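# Looking at Wood: Why Tables Have Stripes

*Children's information sheet 17, Drodholm Museum of Everyday Things*

Many tables are made of wood. If you look closely at a wooden table, you will often see lines and streaks running across it. These lines are called the grain.

The grain comes from the way a tree grows. A tree adds a new layer of wood beneath its bark every year. In spring the tree grows quickly and the new wood is usually pale. Later in the year it grows more slowly and the wood is often darker. When a tree is cut straight across, the layers look like rings. When it is cut along its length, the same layers look like long stripes.
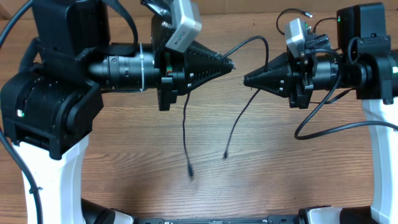

Grain can be straight, wavy or curly. Its colour may be nearly white, light brown, reddish or very dark. Two boards from the same tree may look quite different, depending on how they were sawn.

You may also find round, dark marks called knots. A knot shows where a branch once joined the trunk.

**Words to know**

- **Grain:** the pattern and direction of the fibres in wood.
- **Knot:** the place where a branch grew.
- **Sawmill:** a place where trunks are cut into boards.

**Something to try at home**

Ask an adult before you begin. Place a sheet of thin paper over a piece of unpainted wood and rub gently with the side of a wax crayon. If the wood is rough enough, its lines will appear on the paper. Write the date on your rubbing and keep it flat.

Visitors to the Prellenel Gallery may compare their rubbings with the boards in Case 43.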